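Getting marks off a white board I use as a desk surface (and cleaning a light-colored keyboard)

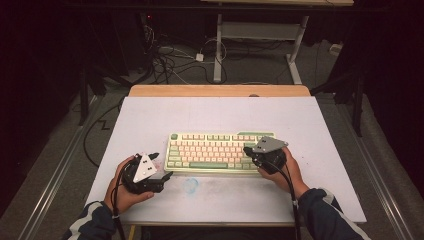 Asked in Home Office & Desks, 27 November 2012

Hi all! Long-time reader, second question ever, please be nice.

So I have a big white board that I keep flat on top of my table, under my keyboard. Not hung on the wall, just lying there like a giant desk pad. I started doing it because the table is a nice light wood and I was scared of wrecking it, and then I got used to having the white surface and now I can't go back. It bounces the light around and I can find dropped screws and things on it.

The problem is it's getting grubby. There's a pale blue smudge right in front of the keyboard, pretty much dead center, and then a bunch of grey scuffs spreading around it. I've tried a damp paper towel, dish soap on a sponge, and a regular eraser (the eraser did a tiny bit on the grey, nothing on the blue). The finish is matte, so it isn't the shiny kind you wipe dry-erase marker off of. It was secondhand and came with no label, so I can't tell you what it's made of. Sorry, I know that's the first thing everybody is going to ask.

Second part. The keyboard is a little compact mechanical one, cream-white case with pink and mint green keys, and I love it more than is reasonable. I'd like to clean it while I'm at it, and I'm nervous about using anything strong on those colors. Can I take the keys off and soak them? Is there an order to do this in? And is there something I should put under it so it stops scuffing up the board, if that's even what's doing it?

I have at home: rubbing alcohol, baking soda, white vinegar, one of those melamine sponges still in the packet, and half a bottle of Drerken spray that the last tenant left under the sink. Thanks!!

3 answers

Answer 1 (accepted)

I've had a white work surface for years (sewing, then soldering, now mostly laptop) and I've put every kind of mark on it there is, so let me have a go.

Treat the grey and the blue as two separate jobs. Grey scuffs on a matte white surface are very often something rubbed off onto it, like rubber feet or the bottom of a mug or a metal ruler. That stuff sits on top. Blue is usually ink or dye, and that soaks in a bit if the surface is at all porous.

For the grey, get the melamine sponge out of its packet, wet it, squeeze it nearly dry and go over the scuffs with hardly any pressure. Small circles. Wipe with a clean damp cloth, let it dry, look at it in daylight. Do a corner first! Melamine sponges are a very fine abrasive and on a matte finish they can leave a slightly shiny patch that you'll only notice when the sun is low, and then you'll notice it forever. I have one shaped like Florida.

For the blue, put rubbing alcohol on a cotton pad and press it on the mark for 10 seconds, then lift. Don't rub yet. Look at the pad. If there's blue on it you're winning, so get a fresh pad and keep going, always with a clean side, working from the outside of the smudge in. If the pad comes up clean after two or three goes, it isn't that kind of ink and more alcohol won't help. Next thing I'd try is a paste of baking soda and a little water, left to sit while you have a coffee, then wiped off gently. Again, corner first. If the board turns out to be painted, the alcohol could soften the paint, and you'd much rather find that out somewhere hidden.

I would skip the Drerken. I don't know what's in it, you don't know how old it is, and I had a bad time once with a mystery spray and a windowsill.

Now the keyboard. Do this first, before the board, or you'll be knocking crumbs onto a nice clean surface.

Unplug it, or switch it off if it's wireless. Take a photo of the layout with your phone. You think you know where everything goes and then you're holding a slash key. Pull the keys straight up with a wire puller (the two-loop kind, not the plastic ring, which scrapes the sides). On most mechanical boards they come off easily, but check your manual if you have one. Leave the spacebar for last and go slowly, one end and then the other. Long keys usually have a stabilizer under them and that's what people break.

Soak the keys in lukewarm water with a drop of dish soap. Lukewarm! Hot water can warp them. Swish, leave for an hour or so, rinse in a colander, spread them on a towel upside down and leave them overnight. They hold water in the stems for longer than you'd expect. No alcohol on the colored ones unless you've tested the underside of a key first. No vinegar either, it won't do anything soap doesn't.

Brush out the case with a soft dry paintbrush while you're waiting. A barely damp cloth for the cream part. Don't let anything run down into the switches.

For underneath, I use a felt desk mat, a cheap Curkitz one that I cut down with kitchen scissors. Flip your keyboard over and wipe the rubber feet with a damp cloth too. If the cloth comes up grey you've found your culprit.

Answer 2

Agree with most of that but I'd go easy on baking soda on anything matte, it took the finish off a shelf of mine. Toothpaste same thing, before anybody suggests toothpaste.

If you get the blue down to a faint shadow and it won't budge, flip the board over! Seriously, check the other side. Mine was white on both sides and I'd been scrubbing for two weekends like a fool.

Answer 3

just get a new board, they had them at Tahiri in February and they weren't expensive. Pruverell cleaner is good for ink, worked on my fridge

Comment from the person who asked

Thank you everybody! Keys are soaking as I type this on my phone. The feet did come up grey, so that's the scuffs. I did the corner test with the melamine sponge and can't see any shine, so I'm going to do the rest tomorrow. Alcohol pad picked up a little bit of blue on the first press and less on the second, I'll keep at it. Other side of the board is brown, sadly.

Does the felt make the keyboard slide around when you type, or does it stay put?

Reply to comment

Stays put for me. If yours slides, put a strip of shelf liner under the felt.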